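13th December

Boiler pressure was down to 0.6 bar again this morning. Topped up to 1.2 through the filling loop at 7:10 and logged it. By 4:00 it read 0.9, so the loss is faster than last week, and the expansion vessel is no longer the main suspect. I checked the Schrader valve with a wet finger and got air, no water, so the diaphragm is intact.

Went through the radiators in order with tissue under each valve. Ground floor clean. Upstairs the back bedroom lockshield has a green crust on the gland nut. Nipped it up an eighth of a turn and wrapped fresh tissue around the spindle. Will read it tomorrow before breakfast. If the tissue stays clean, the next candidate is the run under the hall floor, and that means lifting boards.

Called Revlow for a price on a leak trace. Said Erraji quoted 171 for the visit and 400 if they have to use tracer gas. Lavanya paid 136 last winter for the same visit, but her system has no buried pipe. I said I would call back. A full repipe of the hall section was mentioned at 2,000, which I wrote down and did not discuss.

Inhibitor test strip came out pale, meaning the system is diluted by all the topping up. No point in dosing until the leak is closed. Sludge in the sample jar settled to a thin black layer after an hour, magnetic, as expected for steel panels of this age.

Thermostat moved from the hall to the living room shelf, set at 66. The hall reading was always low from the draft under the front door. Burner now cycles less often in the evening, though one night is not enough to say by how much.

Latifa wants the heating on in the back bedroom by the time her mother comes, so the lockshield has to be settled first either way.
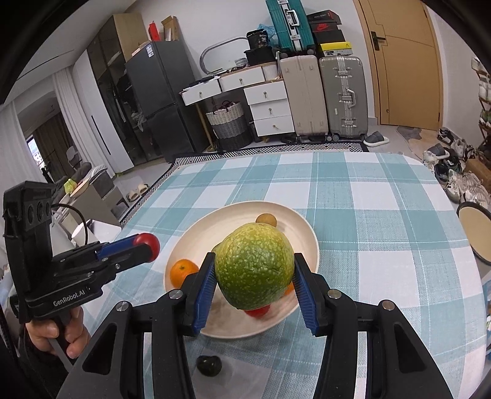

If it does come to lifting boards, I will start at the stair end, where the nails have been out once before and the pipe drops to the lower joist.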